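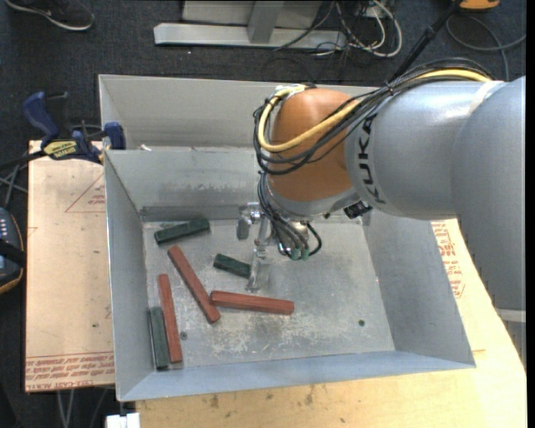 Can you swap the honey in the oat bars for date paste, cup for cup?
You can, but hold back a splash of the milk, or the middle stays gummy long after the edges are done.

2025-05-09, test kitchen notebook, Plorcombe

So that was my whole morning! I had it in my head that date paste would act like honey (both sticky, both sweet, how different can they be?) and wow, no. Batch one went in at the usual heat with the full amount of milk and came out looking gorgeous, all golden on top, and then I cut into it and the knife came back with half the bar stuck to it. Erasto Ndung'u tried a corner and said "pudding" and went back to his crackers.

Batch two: same oats, same sunflower seed butter, left out two tablespoons of milk. Much better. I also pressed it down harder, with the bottom of a measuring cup, so I can't say for sure which change did the trick. I know, I know, one thing at a time. I was hungry.

Batch three was two tablespoons less milk again, but pressed gently like the first one. It held together fine when cool and crumbled when warm. I'm going with the milk as the main thing and the pressing as a nice extra.

Weights, so I stop losing the sticky note: 1289 g of mix for the big tray, 7 minutes of resting before it goes in the oven. I skipped the rest once back in February and the oats were still chewy in a bad way.

The dates were the Kaijage ones from the bottom shelf. They're drier than what we had before, so I soaked them in hot water and drained them well before blending. If somebody opens the Vilthorpe box instead, those are already soft, so try a shorter soak and write down what happens, please!

Flavor: I love it. It's deeper than the honey version, a little like caramel, and the cinnamon comes through more. I'd cut the salt a tiny bit. Erasto wants orange zest. I think orange zest is going to fight with the sunflower seed butter, but he can have one tray to play with.

Still to do:
Try the same mix as balls, no baking, for the kids' lunch boxes.
See if chopped apricot works in place of the raisins (we're nearly out anyway).
Line the tray with TWO strips of paper, crossed, so I can lift the whole thing out.
Ask Prinitik if the new oats are the gluten free ones, the bag label rubbed off and I don't want to guess.

Leftover bars from batch two are in the blue tin. Batch one is in the fridge, and I'm going to crumble it over yogurt tomorrow.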